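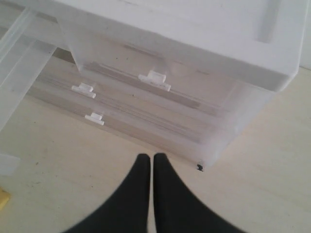
I moved to Firville in April with more paper than furniture. Most of it was letters, and most of the letters were from my aunt, Azucena Salinas, who wrote to me from the time I left home until her eyesight went. I had kept them in shoeboxes, carrier bags, the backs of books and one biscuit tin that had rusted shut at the hinge. When I started sorting them I wanted everything in one place, and I settled on frosted white plastic drawers on the bedroom floor, the sort you can half see through. They are not handsome but they slide, and I can get to 1990 without taking the lid off 1985.

There are 553 letters. I know the number because I have been making an index, and the index is what this post is about.

I began by typing up each letter in full. I managed seven before I gave up. Her handwriting was small and she wrote on both sides of thin paper, so each page has the ghost of the other side coming through. A four-page letter took me most of an evening. At that rate I would be doing it until I retired, and I would not have enjoyed it.

What I do now is much simpler. Each letter gets a pencil number in the top right corner and one line in a notebook: the number, the date if there is one, where she wrote it from, and a few words on what is in it. The entry for letter 39 reads "Flokau, spring, roof repaired, argument about the hens." That is enough for me to find it again. If I want to know how the argument went I can go and read it.

Dates were the worst part. My aunt thought the year was obvious and never wrote it. She would put the month, and sometimes "evening". Postmarks helped where I had kept the envelopes, but I had thrown a lot of those away in my twenties, which I regret. After that I went by prices, illnesses and dogs. She had four dogs over the years and they did not overlap, so any letter that mentions one can be put within a decade or so. There is also the matter of the ink. She used a blue fountain pen until it was lost on a bus, and then biro for ever after.

I still have a bundle I can't place. They are short, written from Prarkidura when she was looking after a friend's house, and they mention no dogs at all. I thought for a while they were from the winter before she moved, but one of them talks about a new bridge being opened and I can't make that fit. They are in a folder marked "Prarkidura, unsorted" and I look at them again every so often.

A few practical things, as a couple of people have written to ask how I go about this.

Take the staples and paper clips out first. Mine had left brown marks on the paper and some had gone right through. I used a blunt butter knife to lift the staples and did it at the kitchen table in daylight. Flatten the pages if they will go flat easily, and leave them folded if they won't. I tore one along the fold by being impatient and I have not forgiven myself.

Use a soft pencil for the numbers. I did the early ones with a hard one and it left a groove you can feel from the back.

Keep the envelope with the letter. I put each one behind its pages in a plain paper sleeve. I know the proper advice is to buy special sleeves, and I did price them up, but for that many letters it came to more than I wanted to spend.

Don't read everything as you go. This is the one I find hardest. I sat down one afternoon to number the letters from the year I was ill, and at nine in the evening I was still on the floor with cold tea and eleven numbered.

My cousin has asked for copies of the ones about her mother, and I have started putting a small cross in the notebook against those. There are more than I thought — my aunt had plenty to say about her sister, some of it unkind — and I am not sure whether to send the lot or leave a few out. My cousin says send the lot. She is probably right, and she is old enough to cope with a remark about a casserole.

The next job is my own side of it. Azucena kept my letters too, in a suitcase that is now at my cousin's. I have not seen them since I posted them. She is bringing the case over when she next drives up, and I have left the bottom drawer empty.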